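作業ノート 24/9/20 ウヴトン工房 大机まわり

きょうは朝から大机の上のものと向き合う日でした。向き合うと書くとえらそうですが、要するに先週から積んだままだったやつを一個ずつ手に取って、直すか、しまうか、来週に回すか決めただけです。ノートの番号でいうと152ページから。前のページはテンバ(クルーガー)の塗料メモなので、探す人はそっちと間違えないでください。あの人の字、わたしの字とちょっと似てるんですよね。

ちなみに先月から引き継いだ「大机の天板がベタつく」の件は、ぬるま湯に台所用洗剤をちょっと垂らして拭いて、水拭き、から拭きでおしまい。薄いクリームがかったあの色、気に入ってるんですが、鉛筆の線がすごく目立つんです。墨付けをするときは紙を敷きましょう。わたしもやりました。はい、右の角のところの線はわたしです。消しゴムでだいたい消えました。

スツール

まず木のスツール。座面が四角くて明るい色の木の、あれです。マリーザ(パーチェ)さんから「座るとカタカタする」と言われていた件で、もう二週間くらい逆さのまま机の奥にいました。逆さにしておくとみんなが脚に養生テープの輪をひっかけていくので、きょうは最初にそれを全部外すところから始まりました。やめてください、かわいいけど。

カタカタの原因は脚の長さだと思い込んでいたんですが、定規を当ててみると脚先よりも座面側の付け根のほうがあやしい。脚をつまんで揺すると、一本だけ根元で「コッ」と小さく鳴ります。耳を近づけないと聞こえないくらい。ダリオ(ロンゴ)に聞いてもらったら「鳴ってる」「いや鳴ってない」と自分で言い直していて、まったく参考になりませんでした。

床から座面までの高さは447ミリ。直す前の数字としてここに書いておきます。脚を切って合わせるのは最後の手段にしたいです。切るとだいたい反対側も切ることになって、どんどん低くなって、子ども用になる。三月に丸椅子でそれをやって、あの丸椅子はいま植木鉢の台です。

で、方針。

1. 脚の付け根の古い接着剤を、竹串と細いヤスリでこそげる。
2. 隙間に薄いつき板を巻いて、仮にはめてみる。
3. はまりがよければグリモラの木工用(黄色いキャップのほう)を薄く。
4. 逆さのまま重しをのせずに一晩。締めるときはベルトで、ゆっくり。
5. 翌朝、平らな床に立てて四方から押す。

三番のグリモラですが、棚にあるのは開封してから長いので、絞り口のところが固まってました。画びょうで穴を開けたら勢いよく出て、軍手がひとつだめになりました。新しいのをナザリで買うときは小さいボトルでいいと思います。大きいのは毎回最後の三分の一が使えなくなる。ナザリのポイントカードは引き出しの、電池の下です。

つき板を巻く向きの話、忘れそうなのでついでに。繊維の向きを脚の軸にそろえて巻くと、すっと入るかわりに割れやすい。直角に巻くと曲げるのが面倒だけど、入ってしまえば落ち着きます。今回は斜め。斜めはファドワ(マンスール)さん方式で、前に展示台の脚でやってもらったのがいまだにびくともしないので、まねします。幅は穴の深さよりほんの少し短く切っておくと、奥でくしゃっとならずに済みます。

逆さにしているうちに座面の裏も見ておきました。鉛筆で何か書いてあるんですが、薄くて読めません。斜めから懐中電灯を当てても数字なのか矢印なのか。マリーザさんに聞いても、買ったときからあったのか覚えていないそうです。サンドペーパーで消すのはもったいないので、そのままにします。

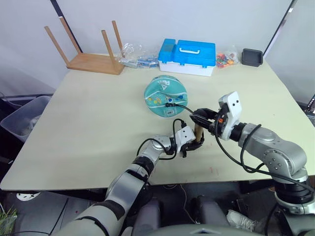
大机の奥側。逆さのスツール、小物の袋、青いふたの工具箱、また小物の袋。右奥の角に濃いグレーの四角いトレイ。

小物の袋ふたつ

透明の袋に入った小物、これがきょういちばん時間を食いました。青と白のが入ったほうと、赤・黄・オレンジ・緑のが入ったほう。どちらも口をきちんと閉じてあるのに、袋に何も書いてないんです。何も書いてないと、みんな一回開けて中を見て、また閉めて戻す。わたしも先週やりました。たぶんダリオもやってます。

今回は色で分けてあるのをそのまま生かすことにしました。形で分け直そうという案も昼に出たんですが、ニヴェス(マッツァ)さんが「使うときは色で探すよ」と言って、それはそうだなと。青白は青白、暖色と緑はひとまとめ。混ざっているのを見つけたら、見つけた人が移す。ラベルは紙を袋の中に入れるほうが、外に貼るより長持ちします。外に貼ると、袋をくしゃっと持ったときに端からめくれてくるので。

ただ、中に紙を入れると紙が小物の下にもぐって見えなくなるんですよねえ。そこで厚紙を袋の幅ぴったりに切って、背中側に立てて入れてみました。これはなかなかいいです。厚紙はお菓子の箱を切ったもので、裏がクラフト色、マジックがにじまない。書いた文字は「青・白」と「いろいろ(赤黄だいだい緑)」。ニヴェスさんに「いろいろ、って」と笑われましたが、通じるからいいんです。

袋そのものはまだ使えます。チャックの溝に木くずが挟まると閉まらなくなるので、机で鋸を使う日は先に袋をどけること。溝の掃除は乾いた歯ブラシがいちばんでした。濡らすとくっついてかえって取れません。

青いふたの工具箱

工具箱は、明るい青のふたに白い取っ手がついた、プラスチックのあれです。左の端に小さい青い仕切りがついていて、前から思っていたんですが、あの仕切りに何を入れるかで人の性格が出ますね。テンバは替え刃。ファドワさんは鉛筆と消しゴム。わたしは「あとで考えるネジ」を入れていたことを認めます。きょう全部出しました。考えた結果、半分は捨てました。

中の並べ方を変えました。上から、よく使うものの順。

いちばん上:プラスドライバーの中、短い定規、鉛筆。
まんなか:ヤスリの丸と平、竹串、細いマイナス。
底:六角のセット、プライヤー、古い歯ブラシ(上に書いた掃除用です。ほかのことに使わないで!)

ペンチは壁のほうに戻しました。箱に入れると重くて、取っ手を持ったときに片方に傾くんです。傾いたまま運ぶとふたの留め具が開くことがあって、春に一度、階段で全部ぶちまけました。あのときの六角の小さいのはまだ見つかっていません。見つけた人、わたしの机の上に置いてくれるとうれしいです。

取っ手の付け根の白いところ、汚れが入りこんで灰色っぽくなっていたので、重曹をねって綿棒でこすりました。わりと落ちます。四十分かけるほどのことだったかと言われると、まあ、音楽を聴きながらやっていたので……。

右奥のグレーの小さいトレイは、いまのところ仮置き用ということにしておきます。「いま手に持ってるけど置き場のないもの」をのせるところ。ただしその日のうちに空にする。これを決めないと、あの四角がまた小さい物置になります。前のトレイがそうでした。最後には何かの鍵が出てきて、いまだにどこの鍵かわかりません。

丸棒のこと

スツールとは別件で、短い丸棒の件。端材箱にたまっているやつを、使えるのとそうでないのに分けました。見分け方は転がすだけです。平らなところでころころっと転がして、素直に進むのは残す。途中で向きが変わるのは反っています。立ててみるのも早いですよ。切り口が直角に出ていれば、短いものは手を離しても立っています。ふらっとするのは切り口が斜め。

切り口を直すときは、紙やすりのほうを机に置いて、棒を立てて、八の字にこする。棒のほうを固定してやすりを動かすと、だいたい丸まります。ダリオがこれで三本続けて丸めて、きのこみたいにしてしまいました。きのこはきのこで取っておくそうです。どうするんだろう。

番手は120から始めて240でおしまいでいいです。それ以上やっても、接着する面ならむしろつるつるで困ります。見えるところに使うなら話は別で、ファドワさんは最後に茶封筒の紙でこすります。まねしてみたら確かに手ざわりがやさしくなる。封筒を一枚だめにしましたけど。

保存は、丸棒は立てないで寝かせて。立てて箱に入れておくと、夏のあいだに曲がります。端材箱の底に新聞を敷いて、長いのを下、短いのを上。紙の筒も同じ箱に混ざっているので、ぱっと見で木だと思ってつかむと軽くてびっくりします。混ぜた犯人を探すつもりはないですが、筒は筒の箱へお願いします。

ボール

それから例のボール。青緑のゴムのバスケットボールで、宇宙飛行士の絵がついているやつです。ウヴァンスの親子工作の日にお借りしたもので、空気が抜けたまま返すのもなあ、という話になって、うちで様子を見ることになりました。

絵がいいんですよ、これ。白い宇宙服に青くて丸い大きなバイザー、オレンジと黄色がちょこちょこ入っていて、そのななめ上にオレンジ色の小さい惑星。白い縁取りのロゴの字も入っていて、Aが三角形みたいな形をしています。昼休みにニヴェスさんがこれを見て「Aが宇宙船に見える」と言いだしてから、もう宇宙船にしか見えません。

状態のメモ。表面のつぶつぶは全体にしっかり残っていて、すり減って平らになったところは、手でなでたかぎりでは見つかりませんでした。気になるのは、へこませたときに深い折り目になるところ。折り目の山に沿って、うっすら白っぽい筋が出ます。ゴムが引っぱられて色が薄く見えているだけならいいんですが、ひびの始まりだと困る。爪でそっとなぞって、引っかかりがあるかどうかで判断しましょう。わたしの爪では引っかかりませんでした。テンバの爪では「少し」とのこと。爪の長さの問題のような気もします。

白い継ぎ目のラインのほうは、いまのところ浮いている感じがありません。ここが浮いてくると、空気を入れたときにそこだけふくらんで、いびつな形になります。前に子どもの青いボールでそうなって、転がすと必ず右に曲がるようになって、それはそれで人気だったんですが。
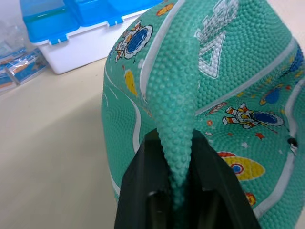
空気入れの前にやること

空気を入れるのは月曜に回します。先に次のことをやっておきたいので。

針。引き出しに入っていた針は先が少し曲がっているので使いません。曲がった針で無理に刺すと弁のゴムを傷めます。まっすぐなのを一本、ナザリで。レジの横にぶら下がっていて、200円でした(買っておきました。領収書は青いファイル)。

弁。針を刺す前に、弁に石けん水かグリセリンをひとしずく。つばでいいという人もいますが、借りものなのでやめましょう。

もむ。折りぐせがついたままいきなり空気を入れると、くせのところが最後まで残ります。室温にしばらく置いて、両手でゆっくりもんで、おおまかに丸みを戻してから。寒い倉庫から持ってきてすぐやるのはだめです。

少しずつ。半分くらい入れたところで一晩置いて、翌日また足す。しぼんでいたら弁か穴のどちらかなので、洗面器の水に沈めて泡を探します。泡が弁から出るなら弁、絵のところから出るなら、うーん、絵のところからは出ないでほしい。パッチを貼ると宇宙飛行士の顔がかくれてしまう。

拭くのは水でしぼった布だけ。アルコールはやめておきます。印刷が落ちたら取り返しがつかないし、あの惑星の小さい黄色いところなんて、真っ先にいきそうです。

午後、机の使い方の話

お茶の時間に、大机のどこに何を置くかという話を少ししました。議事録というほどでもないので、ここに書いておきます。

奥の縁に沿って、片づけ待ちのものを一列に並べる。まんなかは、いま手をつけているもの。手前はあける。これだけです。前は手前にも何かしら置いていて、ひじで落とすのが日課みたいになっていました。落ちるのは決まってヤスリで、床のあの傷はぜんぶヤスリです。

マリーザさんからは、奥に並べるのも高さの順にしたら、という意見。背の高いものを左に寄せておくと右の窓からの光をさえぎらなくていい、と。なるほどと思って、逆さのスツールは左に置いたままにしてあります。脚がにょきっと上を向いていると、ちょっと動物っぽいですよね。ファドワさんはヤギだと言い、わたしは亀がひっくり返ったところだと思っています。

コード類は床をはわせず、机の上を通すなら一本ずつ、ものの下をくぐらせない。袋の下にコードが入っていると、袋を引いたときに全部ついてきます。結束バンドは切るのが面倒なので、面ファスナーの細いのをナザリで量り売りしてもらえるか聞いてみます。

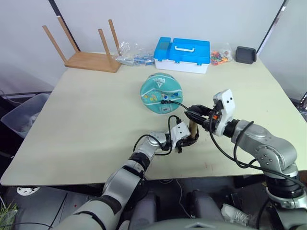 話がそれましたが、机の下の棚のほうも誰かがやらないといけません。左側に紙やすりの古いのがたまっていて、番手の印刷が裏に残っていないものは、もう手ざわりで決めるしかない。わたしは目をつぶって指でこすって「80」「たぶん180」とやって、ダリオが答え合わせをしたんですけど、そもそも答えがどこにも書いてないので合わせようがないんですよね。最後は全部「粗い」「中くらい」「細かい」の三つの封筒に入れました。封筒はさっきファドワさん方式でこすったのの残りです。

右側はテンバの場所なので触っていません。触っていませんが、缶のふたがひとつ開いてましたよ、テンバ。閉めておきました。それは触ったうちに入りますか。

掃き掃除は机の上から先に。小ぼうきで奥から手前、ちりとりは縁の下にぴったり当てる。天板の縁にちりとりをこすりつけると黒い筋がつくので、布を一枚はさんでください。小物の袋の近くは、掃く前に小さい粒が落ちていないか見ること。あの青いのや黄色いのは、ちりとりの中に入るとただのごみに見えます。前に一度、ごみ袋をひっくり返して探しました。もうやりたくないです。

持ち越し

・スツールの付け根、古い接着剤をこそげるところから。つき板は斜めに巻く。
・グリモラの小さいボトルを買う。
・丸棒の切り口、直角が出ていないぶん。ダリオのきのこは別扱い。
・ボール、月曜にもんでから空気。ウヴァンスへの返却の連絡はマリーザさん。
・面ファスナーの件をナザリに聞く。
・行方不明の六角、引き続き。
・座面の裏の鉛筆の字。読める人がいたら教えてください。ニヴェスさんは「大工さんの落書き」説、わたしは値段説。

追記。帰りぎわにもう一度スツールの脚をつまんで揺すってみたら、今度は別の脚が鳴りました。付け根は全部見たほうがよさそうです。つき板、多めに切っておきます。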